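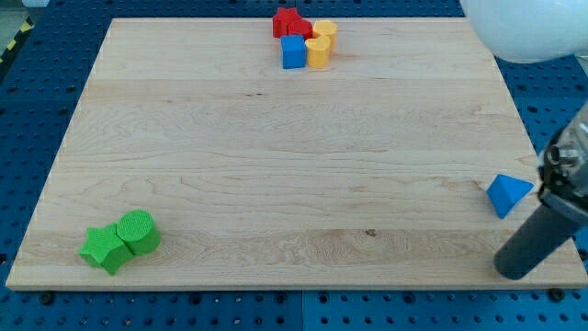 *浅色拼板木板,红黄蓝五块挤在远端,两块绿的在左前角。*

**主题:** Re: [积木与零碎] 绿的到底算不算一伙
**日期:** 11月9日,星期二

各位:

五月那场关于“按颜色收还是按形状收”的争论,我本来以为已经自然死亡了。上周有人把它挖了出来,还附了一封长信。我把原信引在下面,逐段回,免得又有人说我断章取义(上次说我断章取义的那位,引我的话时漏了一个“不”字)。

> 我看了你们之前的全部讨论,觉得根子在于没有一个统一标准。积木这东西,形状才是本质,颜色只是刷上去的。星形归星形,圆柱归圆柱,收进 Munshi 的分格盒里一目了然。按颜色收的人,说白了是图好看。

图好看有什么问题?我买积木的时候也没打算拿它承重。

说正经的。请看信首那张照片。板上有一颗红星,还有一颗绿星;有一根黄圆柱,还有一根绿圆柱。照你的标准,红星应当去左下角找绿星,黄圆柱也得跟着搬过去,剩下那颗黄色的心、那个蓝方块,还有顶上圆鼓鼓带瓣的红块,各自单独成立一个类别,每类一名成员。这样的分类法我在单位见过,后来为每个类别都配了一张表格。

再说那块带瓣的红块。你告诉我它是什么形状。花?云?三叶草?去年列表里为一块差不多的东西吵了两天,最后的结论是“另行讨论”。按颜色收,它是红的,完事,孩子三秒钟就能放对地方。

> 另外,绿色那两块为什么单独放?如果你真的是按颜色分,红的和黄的、蓝的就不该混在一起。现在这样既不是按颜色,也不是按形状,我看就是没收拾完。

这一条我得承认你说到了点子上,所以我花了比较长的时间想怎么反驳。

首先,那五块虽然挤成一团,红的挨着红的,黄的挨着黄的,蓝的只有一块,它想挨着谁都没得选。说它们“混在一起”,有点像说一桌人吃饭是“混在一起”。其次,绿的自成一处。你要问为什么绿的有此待遇,我的看法是:绿色在我们家一向难办。Takdale 那套旧的里绿色偏黄,Botel 后来补的绿色偏蓝,两种绿放在一只盒子里,白天看着还行,晚上开了灯就像两家人。所以我家历来把绿的先拎出来,凑够了再说。这个习惯比这个邮件列表还早。

至于“没收拾完”,是的。积木从来没有收拾完的时候。

> 还有,我不理解为什么要在木板上理。直接在桌上理不就行了?多一块板多一道手续,还占地方。

这一条我可以多说几句,因为我为它交过学费。

我那张桌子是蓝色的洞洞板面。当初买的时候店里说“多功能”,现在知道的功能有两项:漏饼干屑,以及让任何小东西看上去都像是掉进了图案里。在一片排得整整齐齐的圆孔上找一块积木,不比在花地毯上找一颗纽扣容易。垫一块浅色木板,东西搁在上面,颜色立刻分明,连我这种不戴眼镜的人都能理。

板子就是几条浅色木料拼起来的,纹路横着走,凑近了看得见拼缝,靠中间偏下有个深色的小疤。我对这个疤有感情。孩子曾经坚持那是一只虫,每次收积木之前都要先把它“请走”,请了将近一个冬天。后来她不请了,我倒有点不习惯。

板子还有一个好处,是可以整块端走。要吃饭了,端到柜子顶上;吃完了,端回来,战局原封不动。你在桌面上直接理,到饭点就只有两条路:要么推到一边,要么大家端着碗站着吃。我们两条都走过。

当然也有缺点。板子大,端的时候要侧身过门,而且手要平。我手不平过一次,之后的一个星期里,家里每个人都用脚底找到过至少一块积木。星形的找起来最快。

> 最后建议:大家统一用 Dresik 那种带盖的收纳箱,每格贴标签,写明形状和数量。我家200块积木,收一次用不了多久。

恭喜。我衷心地替你的标签高兴。

Dresik 的箱子我也有一只,买来的时候带一张空白标签纸,我认认真真写了“圆柱”“方块”“星”“其他”。一个月后打开看,前三格基本是空的,“其他”那一格盖不上盖子。箱子现在装毛线,装得很好,我给它换过标签,写的也是“其他”。

我不反对分类,我反对的是把分类做到让人不想收的地步。积木收纳有一条铁律,列表里早有人讲过:凡是大人要想一下才知道放哪格的,孩子就会放在沙发底下。颜色这件事好就好在不用想。红的跟红的,黄的跟黄的,蓝的跟蓝的。绿的先放左边。

你信里还附带问了一句,绿色那两块表面怎么处理才不显脏。我的经验是不要用湿抹布大力擦。那颗绿星表面是细细的哑光质地,绿圆柱的圆顶上还有一层细密的交叉纹,这种面容易藏灰,一擦反倒把灰抹匀了。我用的是软毛刷,旧的粉底刷就行,顺着纹刷两下,再换个方向刷两下。有人推荐橡皮,我试过,灰是没了,橡皮屑进去了,然后还是得用刷子。

列表里另外还有两件小事,一并说了:

- 上次团的50只棉布小袋,我这里还有剩,袋口抽绳偏短,装心形的会卡住那个尖,装别的都好。要的私下写信,运费自理。
- 有人问旧归档里那篇《木板上油指南》还在不在。在,编号是1464,请不要再把全文贴到列表上了,它很长,而且作者在第四段就开始讲他的船。

回到正题。我提议的做法是:主张按形状收的继续按形状收,主张按颜色收的继续按颜色收,双方不要在亲戚家见面时互相改对方的盒子。这件事真的发生过,我不点名,当事人自己知道,我家的蓝方块至今还有一块在她的“方块”格里。请在方便的时候寄还,用普通信封就行,里面垫点纸。

另外,如果哪位对那块带瓣的红块有确切的叫法,欢迎来信。附上依据。“我从小就这么叫”不算依据,去年已经投过票了。

板子我先端到柜子上去了,该摆碗了。

——一个按颜色收的人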